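4.2 Beschaffungsplanung für die Greifarbeitsplätze
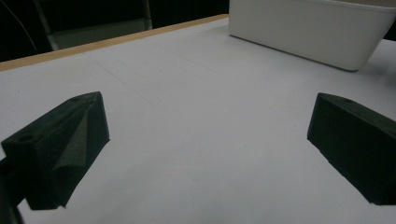 Abbildung 6: Greiferfinger in geöffneter Stellung über der Tischfläche, rechts dahinter der weiße Behälter.

Welche Kostenart wird bei der Planung solcher Arbeitsplätze am häufigsten zu niedrig angesetzt? Die Kosten für Verschleißteile und deren Nachbestellung, die in vielen Anträgen nur als Pauschale erscheinen.

Für den Standort Mottram wurden deshalb Anschaffung und laufender Bedarf getrennt erfasst. Als Anschaffung gelten Greifer, Tisch, Behälter und Steuerrechner. Zum laufenden Bedarf zählen Finger, Polster, Schrauben und Kabel. Angebote lagen von Hadbridge und Stelus vor. Hadbridge lieferte Fingerpaare erst ab einer Bestellmenge von 300 Stück, Stelus auch einzeln, allerdings mit 31 Tagen Lieferzeit. Der Stückpreis lag bei Stelus höher, die Lagerkosten fielen dafür kaum ins Gewicht.

Im Plan sind je Arbeitsplatz zwei Fingerpaare als Reserve vorgesehen. Polster werden getrennt von den Fingern bestellt und als eigene Position geführt. Der Standort Cumthorpe übernimmt dieselbe Aufteilung, rechnet aber mit sechs Arbeitsplätzen und bestellt gesammelt im Oktober. Personalkosten für den Fingerwechsel sind in beiden Plänen nicht enthalten und werden in Abschnitt 4.3 behandelt.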